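Stop Building the Brain First

Saturday, May 17, 2025

Every shared workshop has one. The robot project that's been "nearly ready" since last August. Ask what's missing and it's always software. A better model, more training, a bigger computer. Meanwhile the thing can't hand you a soda.

My opinion, and I've lost friends over it (ok, one friend) — the dull hardware matters more. The rack. The tray. The bracket you cut twice. Spend your evenings there.

Take our drinks build at Istley. Two arms, cans, a tray. We burned up to six weekends on vision code before Cheng-en Kao sat down with some aluminum rail and made a sloped rack. Cans roll down, a bar stops them, next one is always in teh same place. Half our "hard problem" gone. Wasn't clever. Just a slope.

Same with the fingers. Soft green pads, black foam on the pair that faces the rack. Foam! Costs nothing. I'd take it over another month of tuning.
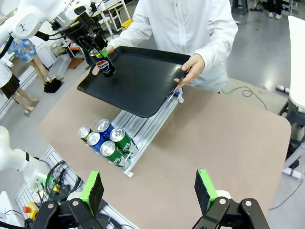
What the person with the tray is for

People get snippy about this part. "If somebody's holding the tray, it isn't automation." Come on. A can gripped upright over a black tray in somebody's hands is a fair test of an arm, maybe a better one than a fixed table. Hands drift. Trays tilt. A home is full of that. I'd rather see a Pepsi over a tilted tray than 12 perfect runs onto a taped X.

And keep the red stop button on the bench, always. Not negotiable for a home build. I've seen garages where it was "coming in the next version." No.

Where I'm probably wrong

Ledesma, the group across town, went the other way. All software, hardly any fixtures, and their arm does things ours can't. Fair enough. Change our rack and we're sunk, theirs would likley cope. I grant it.

But they have nine people and we have a couple evenings a week. For the rest of us: cut the rail first. Get cans rolling. Then go argue about models all you want, with a drink.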